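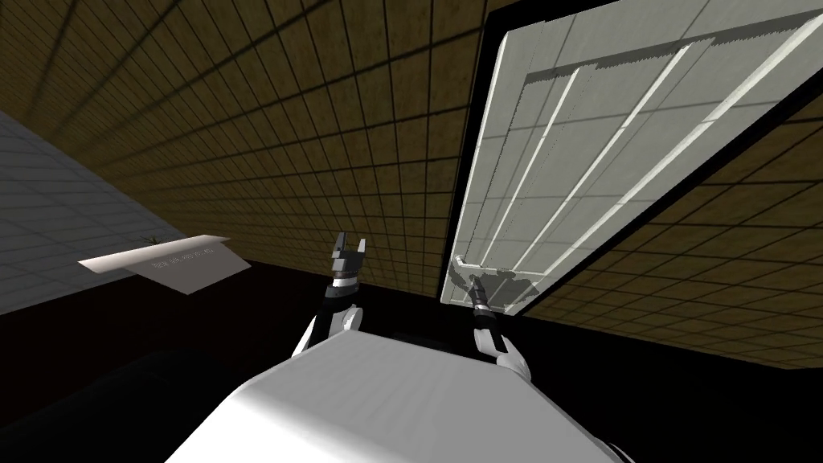

Most interior doors that stick, rattle or won't latch can be put right in an afternoon with a screwdriver, a sharp pencil and a sheet of sandpaper. Before taking anything apart, open and close the door slowly ten times and pay attention to where it drags. A lever handle on a white door, like the one here, makes some of this easier to check, as you can work the lever with one hand and watch the latch move with the other hand resting on the edge. If the latch comes back slowly after you let go of the lever, the trouble is in the handle or the latch and you can leave the hinges alone.

Loose levers

A lever that droops or wobbles usually has a loose set screw. Look on the underside of the neck, close to the door. Most take a small hex key. Push the lever all the way on, then tighten the screw until it stops. Do not force it, as the threads in cheaper handles strip easily. If the whole plate moves against the door, tighten the two long screws that run through from one side to the other. On some handles these are hidden under a cover that pops off with a flat screwdriver in the notch. Put a piece of painter's tape on the door first so you don't scratch the paint.

Slow or sticky latches

Spray a little dry graphite or silicone lubricant on the latch bolt and work the handle up and down. Wipe off what drips. Cooking oil is no good for this. It goes gummy by the next summer and collects dust. If lubricant makes no difference, take off the handles, remove the two screws in the edge of the door and pull the latch out. Check for paint in the works. A previous owner painted over every latch in our upstairs hall and I spent most of a June cleaning them out with an old toothbrush and mineral spirits. Open the windows if you do this.

Door won't stay shut

The bolt is missing the hole in the strike plate. Rub lipstick or pencil on the end of the bolt, close the door, open it and see where the mark lands. If it is off by the thickness of a coin, file the opening in the plate. If it is off by more, move the plate. Fill the old screw holes with toothpicks and wood glue, let the glue set overnight, trim them flush and drill new pilot holes.

Sagging doors

Check the top hinge first. Tighten all the screws. If one just spins, replace it with a three-inch screw that reaches the stud behind the frame. One long screw in the top hinge will often pull the door back square. Stop turning when the gap along the top looks even.

Rubbing edges

Wait for dry weather before you sand or plane anything. Doors swell in humid months and shrink again, and one that you trim in a wet spell may rattle by winter. Rub a candle stub along the tight spot for now. If it still rubs once the air is dry, sand it with 100 grit, wrapped around a block. Prime and paint the bare wood the same day if you can, including the top edge, which painters often skip.

Squeaks

Tap the hinge pins out one at a time, using a nail and a hammer from below. Leave the other pins in while you do it. Wipe each pin, rub it with petroleum jelly and tap it back in.

Cleaning around handles

Hand marks come off most painted doors with warm water and a drop of dish soap. Wring the cloth out well. Keep scouring powder away from satin or brushed metal. For marks that won't move, try a paste of baking soda on a hidden spot first.

A reader question

Brenda Pereyra wrote to ask whether she could put lever handles on doors that now have round knobs. Usually yes. Measure from the edge of the door to the center of the hole and take that number to the store. Check also that the lever will clear the trim when it turns, and whether it is made for a left-hand or right-hand door. Some can be switched over and some can't.

Page last updated August 21, 2018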